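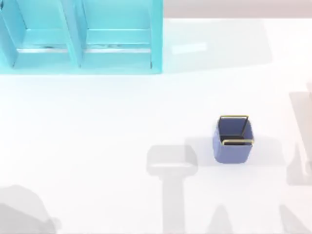 Drustbridge Writers' Circle - Short Fiction

The Gauge

The river gauge at Drustbridge was read at six in the morning and six at night, and the reading was entered in ink. Omolara Lawal had held the post for 11 years. The zero mark was set three feet below the sill of the old lock, and all levels were stated relative to it.

In May the district office at Planport wrote to say that the gauge was reading high. Their own instrument, downstream, disagreed with hers by four inches. She was asked to check the datum.

She checked it. She ran a line of levels from the brass benchmark on the church wall to the lock, a distance of 400 yards, and closed the loop back to the church with an error smaller than the width of a pencil line. The gauge was correct. She wrote this down and sent it.

Planport sent Niilo Ahonen with a newer level and a tripod in a canvas bag. He repeated the work over two days and got the same figure. Then he sat on the lock gate and ate a sandwich.

"The benchmark could have moved," he said.

"It's in the church."

"The church could have moved."

They compared it with the mark on the grain store and the mark on the school. The grain store and the school agreed with each other. The church stood four inches lower than it had when her predecessor signed the book, and it had taken the lock with it - evenly, with no crack in either.

Ahonen entered a correction to be subtracted from all readings, past and future. It applied to around 100 pages. He asked when she thought the settlement had started.

Omolara turned back through the book. Her first winter there had been a flood reading she had never believed, and she had put a small question mark beside it. She found the page and showed him.

He copied the date into his notes. At six she went down and read the gauge.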